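Robotique › Apprentissage par démonstration › Tutoriels
Rechercher dans les articles…
Temps de lecture : 6 min

Enregistrer des démonstrations en simulation sans avoir à tout refaire le lundi

La première fois que j'ai collecté des exemples pour une politique à deux bras, j'en ai enregistré 500 en quatre jours. J'étais très fier. Séverine Guillot en a ouvert une vingtaine au hasard, a refermé son ordinateur et m'a demandé si je comptais apprendre au robot à hésiter. Il hésitait très bien, merci pour lui.

Voici donc la procédure que nous suivons maintenant chez Desard pour les tâches de jardin, avec le simulateur Jastness et deux manettes de téléopération. Elle suppose que votre installation démarre et que les deux pinces répondent. Si ce n'est pas le cas, réglez d'abord cela, puis mangez quelque chose.

1. Écrire la tâche en une phrase

Une seule, avec un verbe, un objet et une condition de fin. « Saisir l'arrosoir de la main gauche, le poser dans le bac, relâcher, remonter les deux pinces. » Si la phrase contient « éventuellement », vous avez deux tâches. Imprimez-la et collez-la sous l'écran : après la trentième prise, on oublie jusqu'à l'existence de l'arrosoir.

2. Fixer la position de départ

Chaque épisode commence avec les deux pinces visibles, ouvertes et immobiles pendant une seconde. Enregistrez cette pose dans le fichier de configuration et rappelez-la par un raccourci. La refaire à la main « à peu près pareil » produit une collection de départs très personnelle, que le modèle prendra au sérieux.

3. Vérifier le décor depuis la caméra de tête

Chargez la scène, n'y touchez pas et regardez ce que voit la caméra avant que quoi que ce soit ne bouge. L'aperçu général de l'éditeur ne compte pas : il est toujours flatteur.

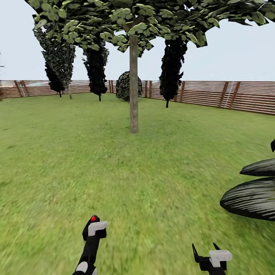 Le fond d'un épisode entre dans les données au même titre que les gestes, et c'est là que se perdent le plus de bonnes intentions. Un réseau paresseux (ils le sont tous) apprendra volontiers à se repérer sur ce qui ne change jamais. Le tronc clair planté droit devant les deux pinces, par exemple, fait un repère de visée idéal, et une politique qui s'aligne dessus sera perdue le jour où on déplace l'arbre. Même méfiance envers les feuilles sombres qui entrent par la droite, à mi-hauteur : un objet placé derrière elles sera masqué, et l'opérateur devra deviner. Déplacez l'arbre, changez la plante de place ou retirez-la, et faites tourner un peu la caméra entre deux séries.

Nous avons 14 variantes de jardin, tirées au sort au début de chaque série. Ekkachai Sukprasert en voulait 52. La discussion reste ouverte.

4. Enregistrer par séries de six

Six prises, puis une pause, manettes posées. Au-delà, les trajectoires s'arrondissent, les arrêts s'allongent et la main droite se met à participer sans y être invitée.

Pendant la prise :

– allez à vitesse constante, même si vous savez faire plus vite ;
– ne corrigez pas une saisie ratée en douce : soit vous la reprenez franchement, soit vous annulez ;
– gardez la pince inactive immobile ;
– n'appuyez sur « fin » qu'une fois les deux pinces remontées.

Les reprises après échec sont précieuses, à condition d'être étiquetées comme telles. Nous utilisons le champ « reprise » de Duangkaew, notre outil d'annotation, dont l'interface a été dessinée par quelqu'un qui n'aimait pas les gens.

5. Relire le jour même

Relisez chaque série en vitesse double avant de quitter le bureau. Rejetez tout épisode où la pince traverse un objet – le moteur physique a ses moments de distraction –, où l'image saute, ou bien où la tâche se termine autrement que dans votre phrase de l'étape 1. Notez le motif en un mot. « Bizarre » n'est pas un motif, j'ai essayé.

6. Entraîner petit, tout de suite

N'attendez pas d'avoir le jeu complet. Lancez un premier entraînement dès que chaque variante de jardin a sa série, puis testez dans un décor absent des données. Chez nous, c'est la scène Delden, que personne n'a le droit d'ouvrir pour enregistrer. Si la pince part du mauvais côté, retournez à l'étape 3 avant d'accuser l'architecture du réseau.

Les fichiers de configuration des pinces sont à ranger avec les épisodes, dans le même dossier. Pas sur le bureau de Séverine.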